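# About the Nanier Automation Workshop

The Nanier Automation Workshop sets up and maintains robotic cells for computer refurbishing. It was founded in Dovamdale with 9 employees and now has 57, working from Dovamdale and from a second site in Messina. Our principal cell, known as Bika, handles processors, memory and expansion cards in used desktop workstations.
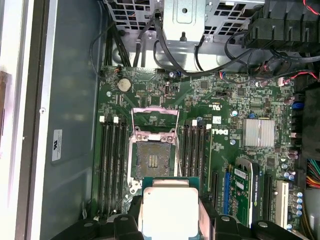
Alignment is the core of our setup work. Before a cell is released for use, technicians teach it 16 reference positions and check each one against a gauge. The most demanding is the approach to the processor socket, where the chip must be held level between the two fingers, directly over the contacts, with the load plate fully open. Finger pads are inspected at the start of each shift and replaced when worn.

Maintenance follows a written schedule. Each gripper is removed for service after 389 hours of operation -- sooner if a position check fails. Linkage screws are tightened to a marked setting, pivots are cleaned, and cables are examined along their full length for wear. The cell then repeats its position checks before it returns to work.
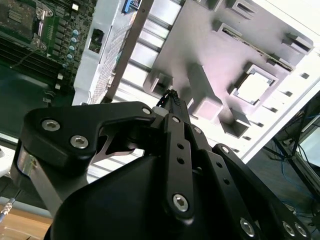 *Gripper linkage and braided cable at an open workstation chassis.*

Repairs are carried out in house wherever parts allow. A record is kept for every cell, listing each adjustment made and the technician responsible. Customers may request a copy at any time. Training in routine care is offered each June at the Messina site and is open to staff of all customer organizations.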